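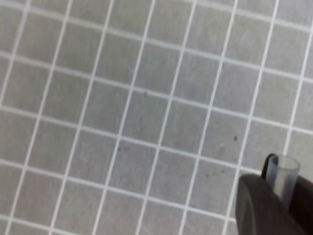 Farkas
Rédacteur des essais maison, Tatness

J'ai acheté le carrelage Mananthorpe en gris moyen, petit format carré, avec le joint blanc Zesto conseillé par le vendeur. La commande comptait 34 plaques, et j'ai payé 968 euros avec la colle et la livraison. Je donne mon avis maintenant, après un hiver complet, parce qu'au début tout est toujours joli.

Je commence par la couleur. Le gris est régulier d'un carreau à l'autre, mais il n'est pas plat : il y a un léger moucheté, et la surface est mate. Cela me plaît beaucoup. J'avais peur d'un gris triste, comme dans un garage. Le joint blanc, assez épais, change tout, il dessine une grille très nette et la pièce semble plus claire.

La pose m'a pris plus de temps que prévu. Les carreaux sont déjà collés sur un filet, donc les lignes sont droites à l'intérieur de chaque plaque. Entre deux plaques, il faut surveiller l'écart soi-même, et ma première rangée, je l'ai enlevée et recommencée. La notice est courte et la page sur la découpe est mal traduite (même moi, je l'ai remarqué). Une pince ordinaire suffit pour les bords.

Pour le joint Zesto, je suis plus partagé. Il s'étale bien et il ne s'est pas fissuré. Par contre il sèche vite, et il faut nettoyer le voile avant qu'il durcisse. J'ai travaillé par petites zones, avec deux seaux d'eau – un seul ne suffit pas.

L'entretien maintenant. Sur le gris mat, les traces de doigts et de calcaire se voient peu. Les petites poussières sombres se voient, surtout quand elles sont près d'une ligne blanche. Je passe un chiffon microfibre et de l'eau tiède avec un peu de savon noir. En février j'ai essayé un produit au vinaigre, je ne le conseille pas pour les joints.

Le prix reste élevé pour un petit format. Chez un autre fabricant j'ai vu presque la même teinte moins chère, mais en brillant, et je n'en voulais pas. Je reprendrais le carrelage. Pour le joint, je choisirais peut-être un gris très clair.

Note : 4 sur 5 pour les carreaux, 3 sur 5 pour le joint.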